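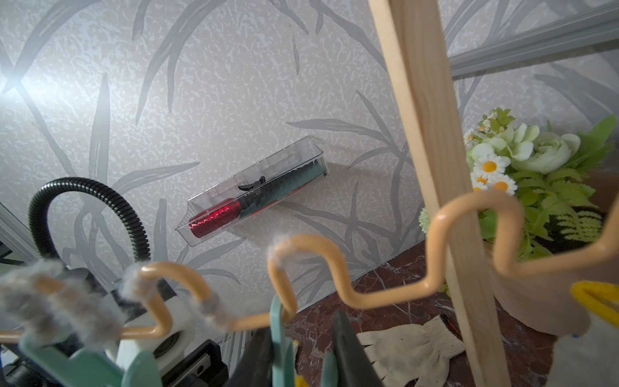

Short Fiction

The Second Arm

The quote came in June and Bleddyn read it standing up, coat still on.

Ostermann wanted a deposit. Ostermann always wanted a deposit. He scrolled past the logo, past the paragraph thanking him for his interest, down to the line that said mounting kit not included, and he said a word his mother wouldn't have liked.

"How bad," said Rüdiger, from the floor.

"Bad."

"Number bad or delivery bad?"

"Both. Forty-eight working days."

Rüdiger was on his back under the bench with a flashlight in his teeth, so what he said next was mostly vowels. Bleddyn took it as agreement.

Grant money left: $2000 and change. He knew the change too. He knew it the way you know a sore tooth. Uvine had given them the money for "equipment and reasonable consumables," and then a woman at Uvine had called to ask whether gloves were equipment or consumables, and they had talked about gloves for a quarter of an hour.

Gloves were consumables. It was settled.

He sat on the stool, opened the spreadsheet. Arm, used, from the Tukstead people, no warranty. Fingers, spare set, green because green was what they had. Hose. Rail. The brush had its own line. The brush was $4 and Rüdiger had insisted it go in.

"You'll want it on there," he'd said. "When they ask what the thing does all day, you point at the brush."

What the thing did all day was reach for the brush. Or near the brush. The box hung crooked on the wallpaper, one end low, handle down that end so the fingers could get at it. Rüdiger's idea. Bleddyn had wanted a level. They'd had words about the level. Then Rüdiger had gone home and Bleddyn had stood there with the level in his hand, looking at the grey fluff on the wire rack, and put the level back in the drawer.

Now. Second arm or no second arm.

"Case for," Rüdiger said. Flashlight out of his teeth now.

"One holds the cloth, one brushes it. Obviously."

"Case against."

"We can't afford it."

"That's not a case, that's a fact. Give me a case."

Bleddyn thought about it. Rain on the window. His daughter's flowers were on the table, the fake ones, daisies in the tan pot. She'd said the place looked like a dentist had given up on it. She'd put them down and left and no one had moved them since, and he'd caught himself steering the arm wide of them, teaching it to, run after run. Was that in the budget? Hours lost to daisies. Put that down.

"Case against," he said. "We've got one that half works. Buy another, we've got two that half work."

"Two halves."

"Don't."

Rüdiger slid out, sat up, hair full of something. He held his hand out for the laptop and read with his lips moving. He was slow with money. Careful slow. He'd lost a business once, up in Brerow, a laundry, nine people on the payroll, and he didnt talk about it except sideways, in the way he read a quote all the way to the footer.

"There," he said. "Page three. Refurbished gripper, hand only, no arm. Two twenty-three."

"That's just a hand."

"Clamp it to the post. It doesn't have to go anywhere. It holds the cloth and the arm does the walking about."

Bleddyn looked at the post. Bare pine, straight up past the rack, doing nothing but being a post. He had walked around it for months. Cursed it, twice, with his shoulder.

"No mounting kit," he said.

"It's wood. I own screws."

He typed it in. Hand, refurbished, $223. The total at the bottom moved and for the first time in weeks it moved to somewhere he could stand to look at. Then shipping. Always shipping. He made a new row and left it at around two hundred with a question mark, which the woman at Uvine would hate.

"Whats left over?" said Rüdiger.

"Enough for a spare. If we don't break anything before autumn."

"We'll break something."

"I know we will. I'm putting in a row."

He did. Called it Breakages, then changed that to Contingency, then back again. Rüdiger had the tape measure out already and was holding it against the post, squinting, saying numbers to himself and forgetting them.

"Write that down," Bleddyn said.

"I'll remember."

"You won't. What was it?"

Rüdiger looked at the tape, looked at the post, and started over from the bottom.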